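Ledano Pair Grippers, tried at the Pliltano open day
Two stars out of five

I went on a Friday in September expecting to be sold something, and I was. The sheet at the door promised "1000 grasps without a slip." I asked who counted and got a brochure. 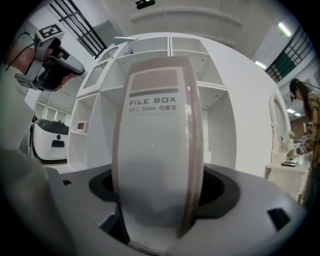

My complaint is with what they choose to pick up. Oisín Tully, who ran the demo, stuck to stiff things with flat sides. An upright A4 file box, 55mm by its own label, is about the kindest object you could give a pair of jaws. I asked for a bag of rice – no luck.

I did get 15 minutes with one in each hand. The pistol-style handle is comfortable, I'll give them that, but my wrist was sore by the end. The Lynch I use at work is uglier and I can hold it all morning.

Maybe worth a rental. I wouldn't buy until they show it on something soft.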